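December, late, kitchen

Can't sleep so writing. Hip still bad from the bus step. Took 2 of the white pills, will not take a third whatever my sister says.

Choir tonight. We sounded awful in the first half and then all at once fine, no idea why. The Clullow piece has that long held note for the altos and we run out of air every time. Si-eun says stagger the breathing, don't breathe where your neighbor breathes. Tried it. My neighbor and I breathed together four times out of four. Laughing so hard by the end that we got a look from the front row.

Concert is in 3 weeks. Have not found the black skirt. It was in the Inusell bag, and the Inusell bag was in the hall closet, and now there are only coats in there. Check under the bed tomorow. Check the car.

Money. Rent gone out, gas bill in, 1352 left in the account and that has to do presents and the dentist. Dentist said 400 for the crown if I wait until after the new year, more if it cracks before then. So soup on the left side only. Wrote it on the calendar, CHEW LEFT, and now everybody who comes in reads it out loud.

Mom called at dinner time. Wants to know am I coming up to Rarnach on the early train or the late one. Said late. She said the early one is nicer. Said I work until noon. She said well, the early one is nicer though. Forty minutes of that and also the neighbor's fence, which has been moved or else has not been moved, depending who you ask. Dad came on at the end for about ten seconds, asked was the car running, hung up.

Ought to bring them something. She has enough candles. He wants the same slippers again, same color, the old ones have a hole you could put an egg through. Maybe a plant? She kills plants. But she likes getting them.

Si-eun came back here after for tea and stayed till ten. She has a cold coming and wouldn't admit it. We went over the alto line at the table, very quiet for downstairs, and she got the tricky bar right and I got it right one time out of maybe six. She's bringing me a recording. Told her about the Rarnach train, she said take the early one, it's nicer. Everybody is against me.

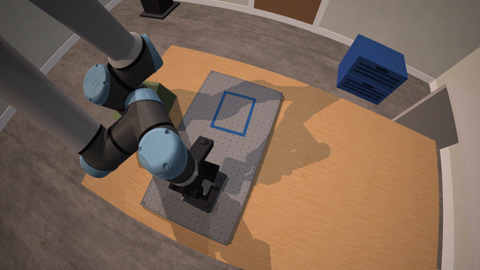

Robot arm over the big wooden table. Computer picture.

OK what else. Library books due. Library closes at five now, keep forgeting. Return the pie dish. Look for skirt. Ask about swapping the noon shift, then I could get the early train after all and never hear the end of it.

Rain started. Going up now, hip or no hip.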